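Barnedus (keyboard instrument)

The Barnedus is a small reed organ made in the town of Gromthorpe. It is played on a table or across the knees, with one hand on the keys and the other working a bellows at the back. The name is also used loosely for similar instruments by other makers. 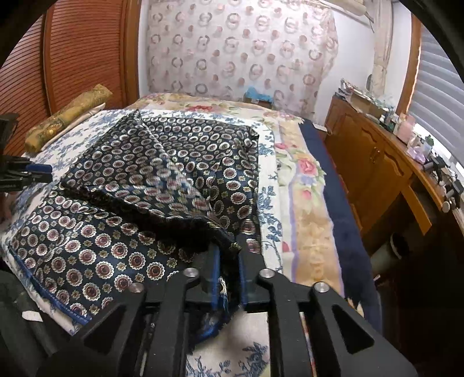

Construction

The case is usually beech, stained dark, with a hinged lid that folds away behind the player. Inside is a single wind chest carrying one or two sets of brass free reeds. The standard model has 33 keys, running from F to C sharp. A larger version with a coupler was sold under the name Sarmiento – it is heavier and is normally played on a stand.

The bellows has four folds and is closed by a flat spring. Air passes into a reservoir below the reeds, which keeps the note steady between strokes. Two sliding stops at the front control the volume, and a third opens a drone on low G.

Tuning

Early instruments were tuned slightly above modern concert pitch and do not blend well with a piano. Later ones are at A440. Reeds are tuned by scraping: metal is taken from the tip to raise the pitch and from near the base to lower it. Retuning a full set is slow work, and many surviving examples have been left at their old pitch.

Production

The workshop numbered its instruments in a single series. The highest number known on a standard model is 1499. The Sarmiento had a separate series that ended at 272. Serial numbers are stamped on the underside of the lowest key and can be read only when the key slip has been removed.

Keys up to number 1051 are covered in bone. From 1052 onwards they are covered in a cream plastic, which tends to yellow.

Use

The instrument was mainly bought for hymn singing and for teaching in schools. It was later taken up by folk players, who make more use of the drone. A printed tutor, the Flenano Method, gives fingering charts and a set of short tunes in F and C.

See also

Free reed instruments
Harmonium
Melodeon

This page was last edited on March 7, 2024.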